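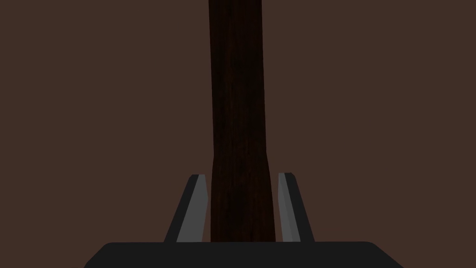 목재 조직학 기초 강의 노트
4강. 나뭇결과 함수율

지난 강의에서 다룬 세포벽 구조를 알고 있다는 전제로 진행한다. 복습이 필요한 사람은 2강 자료의 세포벽 층 구조 부분을 다시 읽어 올 것.

1. 결의 방향
목재의 성질은 방향에 따라 다르다. 섬유방향, 방사방향, 접선방향의 세 축으로 나누어 생각한다. 인장강도는 섬유방향에서 가장 크고, 수축률은 접선방향에서 가장 크다. 섬유방향의 수축은 매우 작아서 일반적인 가구 설계에서는 무시하는 경우가 많다.
막대나 손잡이처럼 가늘고 긴 부재는 결이 길이 방향과 나란해야 한다. 결이 비스듬히 빠져나가는 것을 경사결이라 하며, 경사가 커질수록 휨강도가 떨어진다. 착색한 목재는 색이 짙어 결을 읽기 어려우므로 마구리면을 함께 확인한다.

2. 함수율
함수율(%) = (건조 전 무게 - 전건 무게) ÷ 전건 무게 × 100
분모가 전건 무게라는 점에 주의한다. 시험 답안에서 가장 자주 틀리는 부분이다. 생재의 함수율은 100%를 넘을 수 있다.
예) 건조 전 시편 54 g, 전건 후 50 g이면 함수율은 8%이다.

3. 섬유포화점
세포 내강의 자유수가 모두 빠지고 세포벽의 결합수만 남은 상태를 말한다. 수종에 따라 차이가 있으나 보통 30% 부근으로 본다. 수축은 이 점 아래에서 시작된다. 그 위에서는 무게가 줄어도 치수는 거의 변하지 않는다.

4. 건조 결함
표면할렬: 표면이 내부보다 빨리 말라 생기는 갈라짐. 건조 초기에 많다.
굽음과 비틀림: 방향별 수축률 차이, 나선결, 이상재 등이 원인이 된다.
찌그러짐: 자유수가 빠질 때의 장력으로 세포가 눌려 생긴다. 함수율이 높은 활엽수재를 고온에서 급히 건조할 때 나타나기 쉽다.

실습 안내
시편은 조별로 4개씩 배부한다. 전건 무게는 103±2℃에서 항량이 될 때까지 건조한 뒤 측정하며, 꺼낸 시편은 데시케이터에서 식힌 다음 저울에 올린다. 기록지에는 수종, 시편 번호, 측정 시각을 반드시 적는다.

읽을거리
Lorenz Berchtold의 강의록 중 수축과 팽윤을 다룬 장. 학과 사무실에서 복사본을 빌릴 수 있다.

다음 강의: 평형함수율과 실내 습도. 계산기를 지참할 것.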